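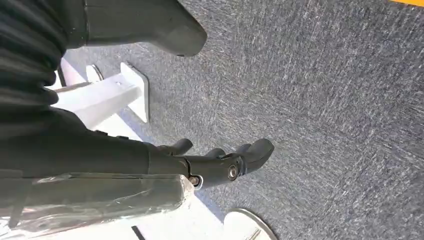

점박이 무늬 회색 카펫과 흰색 금속 스탠드

안녕하세요, Cakby입니다! 저는 이 작은 가게를 꾸리는 사람이고요, 사무실이랑 작업실 바닥에 까는 카펫, 그리고 그 위에 세우는 금속 스탠드를 다룹니다. 바닥이랑 스탠드를 왜 같이 파느냐는 질문을 정말 많이 받아요. 처음엔 카펫만 했거든요. 그런데 시공하러 가면 꼭 "여기에 기둥 하나 세우고 싶은데 카펫이 눌리지 않을까요?" 하고 물어보시는 거예요. 몇 번 알아봐 드리다 보니 어느새 스탠드까지 창고에 쌓이게 됐습니다.

시작은 Macaraeg 상가 2층이었어요. 엘리베이터가 없어서 카펫 롤을 어깨에 메고 올라갔는데, 그해 12월에 허리를 제대로 삐끗하고는 타일형 카펫으로 바꿨습니다 ㅎㅎ 지금은 Halcombe 쪽 1층 창고로 옮겨서 훨씬 살 만해요. 올해로 7년째입니다.

카펫은 Lollance라는 이름으로 묶어서 내놓고 있어요. 색은 모두 16가지인데 제일 많이 나가는 건 역시 점박이 회색이에요. 단색 회색은 실밥 하나만 떨어져도 눈에 확 띄는데, 잔점이 섞여 있으면 청소기를 하루쯤 걸러도 티가 덜 나거든요. 저희 집 작업방에도 깔았어요! 파란색도 참 예쁜데 다들 샘플만 만져 보고 결국 회색으로 가시네요. 파란색 좀 사랑해 주세요.

스탠드는 흰색 각기둥에 네모난 판이 붙은 걸 제가 제일 좋아합니다. 둥근 기둥보다 벽이나 책상에 맞춰 세우기 편하고, 흰색이라 회색 바닥 옆에서 깔끔해 보여요. 나사 구멍 위치는 모델마다 조금씩 다르니까 주문 전에 꼭 물어봐 주세요. 카펫 위에 놓으실 거면 카펫 두께도 같이 알려 주시고요. 푹신한 카펫에 그냥 세우면 살짝 기우뚱할 수 있어서, 그럴 땐 밑에 받칠 판을 따로 권해 드려요.

지금까지 나간 주문이 1,621건이에요. 숫자 세는 걸 좋아해서 장부에 번호를 하나씩 매기고 있는데, 첫 번째 주문서는 아직도 책상 서랍에 있답니다. 카펫 타일 네 장짜리 주문이었어요(배송비가 더 나왔죠).

샘플은 손바닥만 하게 잘라서 보내 드립니다. 낮에도 보고 밤에 불 켜고도 한번 보세요, 같은 회색인데 느낌이 꽤 달라요. 창고 구경도 환영이고, 오시기 전날 문의란에 한 줄만 남겨 주시면 커피 내려놓고 기다릴게요!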